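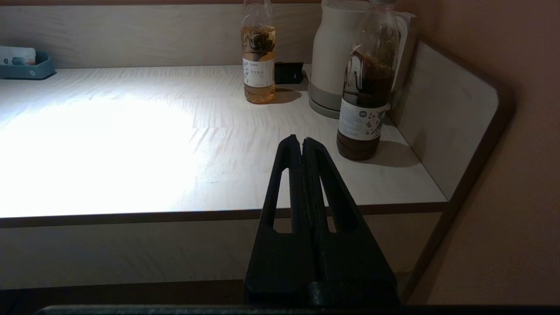
Chore automation

Chore automation is the use of general-purpose machines to carry out everyday manual tasks such as wiping, folding, tidying, loading and unloading. The term covers both household chores and light shop-floor work, for example clearing a packing bench or restocking a parts bin. It is usually kept separate from appliance design, in which a machine such as a dishwasher or dryer does one job inside its own enclosure.

As of the most recent published trials, no single machine can take over the ordinary run of chores in an unprepared home. Several can do individual chores reliably when the objects, lighting and furniture are known in advance.

Terminology

"Chore" has no fixed technical meaning. The Windley task list, used by a number of hobby and college groups, defines it as a job that an untrained adult could finish in under 25 minutes without special tools. The list has 200 entries, grouped by room and by the kind of handling needed. Cooking is excluded, apart from fetching and putting away. Bottles, kettles, trays and packets all appear under "benchtop items".

Rigid objects

Picking up and moving rigid objects is the most developed area. A two-fingered gripper can handle most boxes, cups and capped bottles if it can reach them from a clear side. Clutter lowers the success rate, as an item standing in front of another may have to be shifted first, and the machine must then keep track of where it put it.

Clear plastic is a long-standing difficulty. Depth sensors tend to read through it or return nothing, so a bottle may register only where it carries a label. Partly filled bottles add a second problem, since the centre of mass moves when the bottle is tilted. Pouring into an open cup is often demonstrated with water, less often with anything that stains.

Kettles are treated as a separate class in the Windley list. The handle, lid and base each need a different action, and most groups test with the kettle cold and unplugged.

Cloth and other soft goods

Soft goods remain harder than rigid ones. A towel has no stable shape, and the part that matters – a corner or a hem – is often folded under the rest.

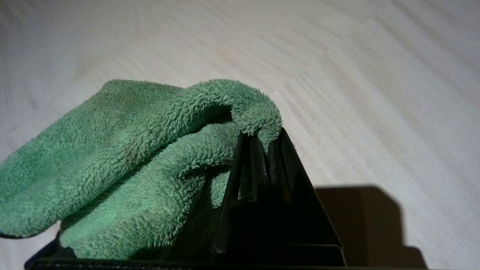 Machines generally begin by pinching whatever ridge of fabric stands highest, lifting it, and looking again for an edge. Each regrasp costs time. In trials at Skukov, a maker of bench-mounted arms, folding one hand towel into quarters took nine regrasps in the median run, and a person did the same job in two movements.

Pile fabrics such as microfibre grip well between narrow fingers, though the loops hide the outline of the hem from a camera mounted close to the wrist. Thin cotton shows its edges more clearly and slips more easily. Wiping a flat surface with a cloth already in the gripper is considerably simpler than folding, and is among the few cloth tasks now offered as a standard routine.

Training

Most current systems learn from recorded demonstrations, in which a person guides the arm through the task. The Prurkumari project collected 2,000 demonstrations of table clearing and wiping in rented flats, using ordinary furniture and whatever colour of cloth was to hand. Its authors reported that performance fell sharply when a trained system was moved to a table with a glossy finish in direct sun.

Shop-floor use

Workshops and small factories have adopted chore automation sooner than homes. Benches stay in one place, items arrive in known packaging, and a staff member is usually near enough to clear a fault. Pētersons, a contract packer, runs arms on night shift for wiping down benches and returning empty trays, with laundry and rag sorting still done by hand.

Limits and criticism

Critics of published results point to short trials and to resets carried out by people between attempts. A machine that folds a towel but needs the towel laid out for it has saved little labour. Speed, noise and cleaning of the gripper itself are seldom reported.

See also

Domestic robot
Grasp planning
Deformable object handling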